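# Pladeo floor lacquer, satin, after one winter

I bought the Pladeo satin lacquer in October for the floor of my small workshop, and I wanted to wait until June before writing, so the floor could have a real test.

The can says it is enough for 20 square meters. My floor is smaller than this and I still needed to open a second can for the last coat. The first coat goes deep into old boards, so please buy more than you calculate.

It is easy to spread with a short roller. I used one from Havar, and it left no hairs. The smell is strong on the first evening, but with the window open I could work there again on Thursday. 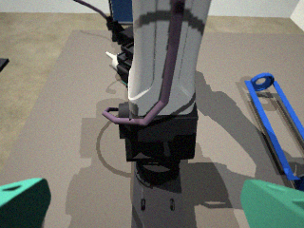
The satin finish is the part I like most. It does not shine like glass, and small scratches are hard to notice. Under my chair the lacquer became a little dull, and I think a mat would help. Coffee cleans off with a damp cloth. Oil needs soap.

My neighbor Elsie Yeoman used the Mottram lacquer in her hall. Hers dried faster, but it turned more yellow near the door, and she plans to sand it again.

One complaint: the lid of the can does not close well after the first opening. The rest of my lacquer had a thick skin on it by spring, and I had to throw it away.

Four stars from me. I would buy it again, in the smaller can.

Ayten Ertürk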